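Vasard sets equipment plan for folding stations, budget vote due this summer

June 4, 2018

Vasard wants more robot arms on its folding line and has put numbers on paper for the first time. The linen and garment handling firm told staff this week it plans to buy 5 two-arm stations over the coming budget year, with a decision on the full order after the summer review.

The plan runs 30 pages. Most of it is about money, and a good chunk of the rest is about floor space, power and who fixes things when they stop.

Short version: the company is not buying everything at once. One station first, then two, then the last two if the repair bills stay where they should. The first purchase comes out of this year's small equipment line. The others need a new line in the budget, and that has to be voted on.

Supplier choice still open

Two suppliers are left on the list, Stoment and Gullard. A third, Wong, quoted in March but could not hold its price past the end of the quarter and dropped out.

Stoment sells the arms, the table, the walls and the controller as one package. Higher price, one phone number to call. Gullard sells arms and grippers only, and the buyer sources the frame and the rest. Vasard's own shop could build the frames, the plan says, but the shop is already booked into the fall and the hours would have to be charged somewhere.

The purchasing office is leaning toward the package for the first station and parts for the others. That would mean two kinds of spares on the shelf. Maintenance has objected to this in writing and wants one supplier for all five, whichever it is. The objection is attached to the plan as a two page note.

Delivery times differ too. Gullard has arms in stock. Stoment builds to order and wants a deposit before it gives a slot.

What the work looks like

The job itself is small pieces of cloth, taken out of a bin one by one, laid flat, folded and set aside. Two arms work one table from opposite sides. The cloths come in different colors and fabrics on purpose, as the plan wants the stations priced for mixed loads and not for a single product.
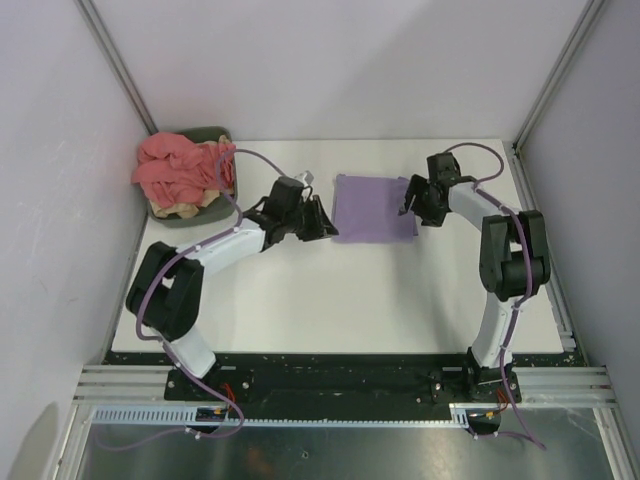 What goes in the budget

The station price is only part of it. According to the plan, these lines have to be in the request before anyone signs:

Grippers and fingers. Fingers are treated as a wear item, same as belts. One full spare set per station, ordered with the station and not later.

Cables. The runs along the arms bend all day. The plan budgets for replacement once a year and asks for clips and ties to be bought by the bag. Cheap, but it was left out of the first draft and someone had to add it back in.

Table tops. Plain white boards, cut to size, two extra per station. A scratched or stained top gets swapped, no repairs.

Side and back panels. No spares planned. Scuffs are fine.

Bins. Existing stock will be used. If the bin size changes the programs have to be checked again, so the plan asks departments not to swap them around.

Power and wiring. The east hall has enough outlets for two stations. After that an electrician is needed and the quote for that is not in yet. This is the biggest open item in the plan right now.

Training. 102 hours for the first year, split between operators and maintenance. The hours are paid from the training budget, which is a different pot of money and has it's own deadline.

Small parts. $2,000 per station per year for screws, connectors, fuses and so on. Unused money goes back, it does not roll over.

Not included: software changes after the first setup, any work on the packing side, and new lighting. Lighting was discussed and pushed to next year.

Floor space

Each station needs clear room at the front for the operator and access to both sides for maintenance. That rules out the spot along the north wall that had been penciled in earlier. The folding line will lose one manual table when the first station goes in and a second when the next two arrive. No date for the last ones.

Racks now standing in the east hall move to the lower storage room. The move is to be done before delivery, and the cost - one truck, one day - is in the plan under building services.

Staff questions

Shift schedules stay the same through the first phase, the company says. Operators who want to be trained on the stations can sign up with their shift lead. Spots are limited for the first round and go to people on the folding line first.

The manual tables that come out will be kept, not sold. If a station is down for more than a shift, a table goes back in. Maintenance asked for this and got it.

Several employees asked about noise and about whether the stations can run overnight with no one there. On noise, measurements will be done when the first station is in place. Overnight running is not part of this plan, and the budget has no money for the guarding and alarms it would take.

Next steps

Final quotes from Stoment and Gullard are expected before the review. Purchasing will then send a single recommendation to management, with the maintenance note attached. If the first station is approved, the order goes out right away and the rack move gets scheduled.

The other four wait for the vote. Departments that want changes to the parts lists have until the review to send them in - late requests go on next years list.

Copies of the plan are available from the purchasing office. The electrician's quote will be added when it comes in.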